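Collecting demonstrations: frequently asked questions
Groto manipulation set, operator and contributor notes
Maintained by Judite Frade. Last revised 9 March 2019

What counts as one example?
One example is a single attempt at a single task, from the operator's start signal to the stop signal. It holds the head camera video, the joint positions of both arms and hands, the operator's commands and a one-line instruction in plain words. Two tasks done back to back are two examples, even if the robot never moves away from the table.

How many examples are in the current release?
1,748, spread over 22 tasks. Rejected attempts are stored separately and are not part of that number.

What does a typical table task look like?
Most use one container and one item. The instruction for the cutlery task is "put the bag in the basket". The basket starts empty, and the operator drives the hands remotely until the bag has been released inside it and both hands are clear.
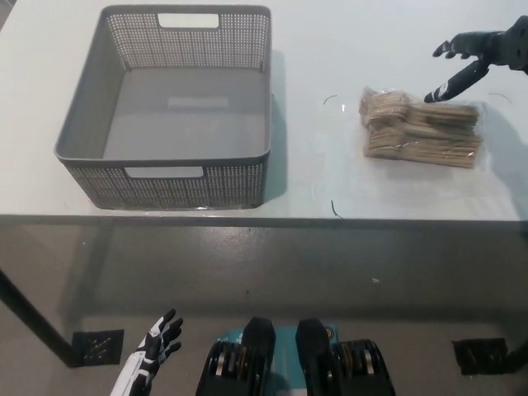 Reading time: 2 min

Why use a bag of wooden cutlery?
Clear plastic creases and reflects light, so its outline changes with every grasp. The spoons and forks inside can also shift. A model trained only on rigid boxes does badly on this kind of item.

Does the basket always go on the left?
No. The layout sheet in Kusuma gives a start position for each attempt. Follow the sheet and do not correct a layout because it looks awkward. If the item cannot be reached from the listed position, log it as "unreachable" and move to the next line.

Which hand should the operator use?
Whichever is nearer to the item, unless the instruction names one. The other hand may stay low by the table edge. It should not rest on the tabletop, as contact there shows up in the wrist readings.

Should failed grasps be kept?
Yes, if the operator recovers and finishes the task. Mark the retry in the log. Attempts with more than two retries are rejected. Dropping the item on the floor ends the attempt.

Do small stray objects on the table matter?
Not for acceptance. They must not touch the item or the container at the start.

How long may a session run?
Operators change over after 9 attempts. This limit came in with the February revision. Before that, late attempts were noticeably slower and had more pauses.

Can I edit the instruction text afterwards?
Only to fix spelling. A change of wording needs a new entry in Kusuma, with the old one left in place.

Where do I report a timing fault between video and joint data?
Open a ticket in Skavier under "sync" and give the attempt number. Do not trim the file yourself.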